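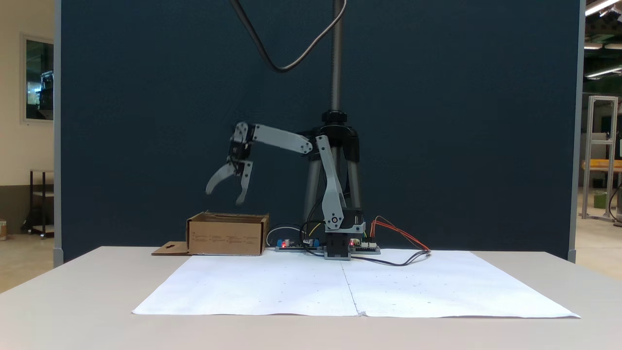

My mother's cousin left me her half of a lake cabin, and the other half went to Kamil Vlček, who I had met once, at a wedding, when I was eleven and he was already bald. I drove up to Isbridge the week before New Year's to sort out what was whose. I'd pictured us going through the rooms with a notepad like reasonable people. What I got was Kamil in the kitchen with his coat on, an open cardboard box in front of him, and a look on his face like I'd come to rob the place.

"The good knives are mine," he said. That was hello.

I said fine, take the knives, I own knives. He seemed let down by that. I think he'd been practicing the knife argument all the way from Plandel, and that's a long drive with nothing but farm radio.

So we packed. He packed, anyway, and I carried things to the porch and carried some of them back again when he changed his mind. Around four the snow started coming in sideways off the water, and he put on a pot of coffee without asking if I wanted any and then poured me one. It was terrible coffee. I had two cups.

In the hall closet, behind the ironing board, we found her ledger. I'd forgotten she kept one! Every December she wrote down what the cabin had cost her that year, the propane and the dock repairs and the man from Krajčí who came about the roof, and then underneath, in pencil, who had visited. The last page said 257 for propane, 300 for the roof, and then just one name, Rin Uchida, five times in a row.

"Who's Rin Uchida?" I said.

Kamil sat down on the arm of the couch, still in the coat. "Her neighbor. Played cards with her. He has the green house." He turned the page back, and back again, and I could see he was looking for his own name, so I got very busy with the ironing board. Mine wasn't in there either. I'd already checked, upside down, while he was holding it.

After a while he shut the book and asked me if I played cards.

"Badly," I said.

"Good," he said. "She cheated."

We walked over in the dark with one flashlight between us and a bottle of plum brandy he'd had in the knife box the whole time – he'd wrapped it in her dish towels. The green house had its porch light on. An old man in a red sweater opened the door before we'd made it up the steps, looked at Kamil, looked at me, and went to get two more chairs.

FILED UNDER: Short Stories, Family, Winter Reads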